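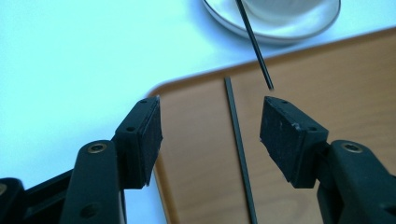 Friday, December 6, 2019

Itcombe job, order 2537. Thin black rods, incoming check and sorting.

One rod flat on the wood-grain tray, a second angled above it, tray on the white table. Black on brown is easier to read than black on the grey bench mat, and the lip stops anything rolling onto the floor. Drawback: the grain runs close enough to the line of a rod that a slight bow can hide in it. For straightness I went back to the bare table top and used the tray only for holding and sorting.

Nominal length 400 mm. Ends to be square, finish even along the length, no flats. The drawing gives a bow limit of 0.5 mm over the full length. Eyerusalem asked whether that is measured free or held down. Drawing doesn't say. Assumed free, and wrote it on the job sheet so it can be argued with later.

**Length**

Steel rule against the stop block. All of the first bag within 1 mm. Second bag is longer by a hair, consistently, so probably a different setting on the saw at Sikness and not scatter. Within limits either way. Do not mix the bags until Woldemariam has seen both, as the end caps are a push fit and the depth is set from the overall length.

**Straightness**

Rolled each rod on the table top with one fingertip at mid-length, looking at the gap against the white. A straight rod rolls silently. A bowed one ticks once per turn and the line of light underneath opens and closes. Feeler gauge for anything that ticked.

- 10 rods set aside as doubtful
- 5 of those over the limit when gauged, marked with tape at one end
- remainder put back, all of them under 0.4 mm

The table is not a surface plate. I put the long straight edge across it in both directions first and could not get the thinnest feeler under it anywhere in the middle. Towards the wall end it falls off slightly. Stay out of that area for rolling.

**Surface**

Wiped with a dry cloth only. Solvent took the finish off a scrap piece in November's batch and I don't want to repeat that. Raking light from the bench lamp shows handling marks as dull patches. These wipe off. Anything that still shows after the second wipe gets a tape flag. Fingernail test for scratches: if the nail catches, reject.

Handling: pick up from the middle, lift, then turn. Dragging a rod out from under another one marks both. Keep them in a single layer and don't lay them across each other on the tray, however tempting when it fills up.

**Tray**

The rounded corners are a nuisance for squaring up a row, as the end rod has nothing to sit against. Use the straight part of the side and start the row a rod's width in from where the curve begins. A strip of card under the lip would do the same job. Worth asking Trutwood if they have anything with square internal corners, but not at the price they wanted last time.

**Open items**

1. Bow limit, free or held. E.W. to ask Workneh, as it was their drawing office that set it.
2. Replacements for the taped rods. Sikness will want the gauge readings, which are on the back of the job sheet.
3. Try the end caps on one rod from each bag before anything is glued.
4. Rack for finished rods. The current one supports at the ends only and I suspect it is adding some bow of its own. Three supports would be better - move the spare bracket over from the other rack and check again in January.

Taped rods are in the tube on the top shelf, tape end up. Both bags labelled and left on the lower shelf.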